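10 mars 2021 – atelier, reprise de l'essai de colle

Troisième pot de colle de peau Dradix depuis l'ouverture du cahier. L'étiquette promet une prise « souple et régulière ». Régulière, je veux bien : elle lâche toujours au même endroit, sur le mors, côté queue.

Aujourd'hui, registre Banik, 203 feuillets, couture d'origine à peu près saine. Dos décollé à l'eau tiède, raclé à l'os. Il restait dessous une bande de journal et une colle brune qui sent le bouillon. Notre prédécesseur n'avait pas lésiné.

Mélange : 30 g de colle sèche, gonflée la nuit, puis bain-marie. J'ai laissé monter trop haut en cherchant le thermomètre, qui était dans ma poche. Recommencé. Deuxième fournée correcte, filante, posée en 4 couches fines avec 20 minutes entre chaque. La mousseline de chez Tuncer boit plus que l'ancienne ; prévoir large.
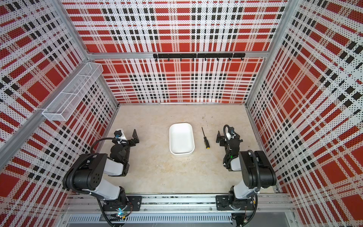

Reste la question du cuir. Brarcombe propose une basane « ton ancien » qui n'a d'ancien que le tarif. Essayé une chute sur le plat inférieur : parage facile, mais la fleur marque au moindre ongle. Je penche pour la toile, au moins jusqu'en juin, quitte à entendre soupirer.

À faire : laver le pinceau plat (le bon, pas celui qui perd ses poils dans les registres), recommander du papier Japon, noter la température AVANT de verser. Presse serrée à la main, sans forcer. On ouvre demain matin, pas avant – je m'adresse surtout à moi.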